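January 25, 2020 - messaging app notebook, K.K.

Picking up from the typing indicator mess. Short version: the unread badge is wrong for people on two devices and I finally know which side is lying. It's the server.

Steps so far. Logged in on the old tablet and my phone with the same test account. Had Najwa send me 5 messages in a group. Opened the group on the phone, badge cleared on the phone, tablet still said 5. Fine, expected, tablet was asleep. Woke tablet. Badge went to 3. Not 0. Three. Waited, pulled to refresh, still 3. Closed the app and reopened, 0.

So the read marker gets to the server but the count that comes back on wake is an old one from the cache. Rasha R. thinks the cache key leaves out the device id. I think it has the device id and shouldn't. Both would give the same symptom, annoying. She's going to log the key on staging, I'll read it when it's there.

Second run, same setup but direct chat instead of group. No problem at all, tablet clears right away. So group only. That narrows it, direct chats went over to the new read marker path (Saltomov) in the last release and groups did not. Should have thought of that an hour ago.

Test group for anyone who wants to repeat it: "McKinnon trip", four test accounts, password in the usual place. Please don't rename it again, the script looks it up by name. Jad this is you.

Profile photo upload, separate thing. Preview in the chat is fine now, full size opens with the right orientation on both phones. Landscape pictures still get squeezed in the picker on the tablet only. Portrait fine. Logged it, low priority.

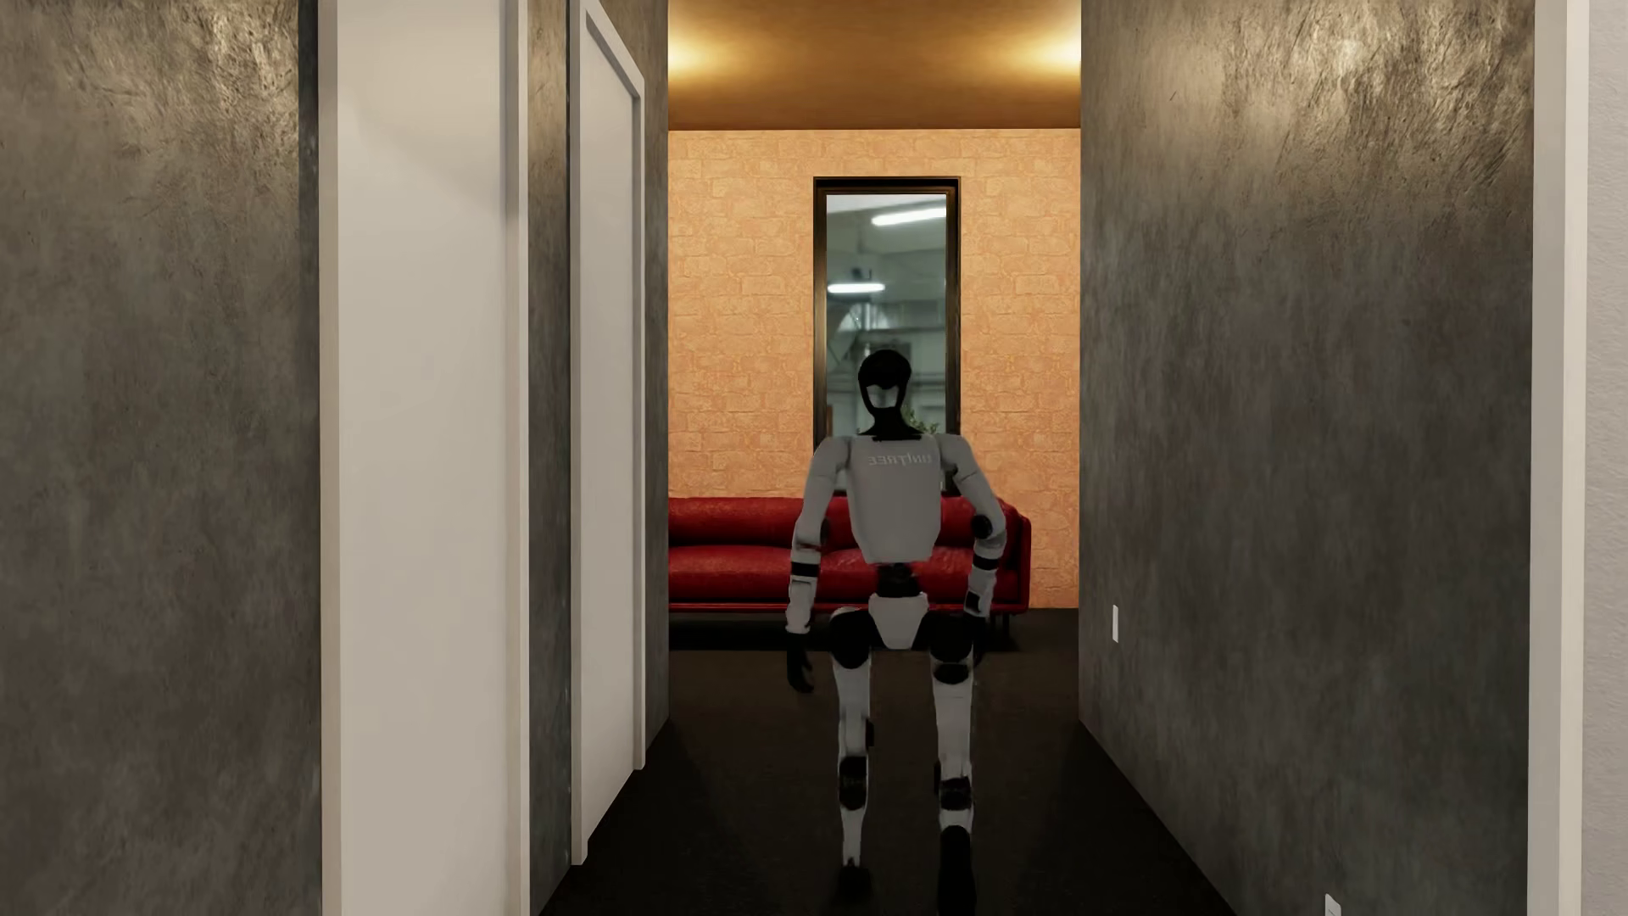 Render of a humanoid robot in a hallway.

Mirror bug on avatars: selfies from the front camera should be saved the way the user saw them in the preview. We had a long argument on this in the chat and I'm writing down where it ended so we don't have it again. Preview mirrored, saved mirrored, a switch in settings to turn that off. Najwa does not agree but can live with it. Default stays on untill we hear from users.

Mute settings. Rasha G. went through the feedback inbox, 2,356 messages since the group update went out, and sorted them by subject. Biggest pile by far is mute. People don't want mute forever / mute 1 hour. They want "until tomorrow morning". A lot of them say it in nearly the same words, so I'd call that one settled. Second pile is people who can't find who has seen a message. It's a long press. It has always been a long press. Moving it to a tap on the small check marks, see if the pile shrinks.

Third pile is stickers, as ever. Not touching stickers.

Tried "until tomorrow morning" quick and dirty in the Brinda branch. Morning = 8:00 in the phone's time zone. Problem: set mute, fly somewhere, what is morning now? For the moment it's stored as a fixed time when you press it, so no recalculating. Good enough. Daylight saving changes in April for some of our people?? check which countries, or don't care. Leaning don't care.

Also if you mute at 2 in the morning, "tomorrow" is what? I made it the coming 8:00, so six hours. Jad says literal tomorrow. Asked the people at lunch and everyone meant the coming morning, Jad outvoted.

Detudeo build - push notifications arrive twice if the app was updated while in the background. Old token isn't dropped. Saw it 2 times on my phone, can't get it on the tablet. Not chasing it until the badge is fixed. If you see it write down the time and the version number from the about screen, "it did it again" doesn't help me.

Loose ends
- read marker for groups to Saltomov path, me
- cache key logging on staging, Rasha R.
- check mark tap instead of long press, Najwa has the layout
- picker squeeze on tablet, no owner
- text for the mute menu, Rasha G., short please, the German one wraps already
- ask Jad where the second charger went

Later, same day. Key logging is in. Key has the user id and the group id, no device id, so I was wrong about what's in there and Rasha was right that it's missing. But adding it won't fix anything on its own, the value is still stale. Needs to be thrown out when the read marker moves. Trying that next, tablet is chraging.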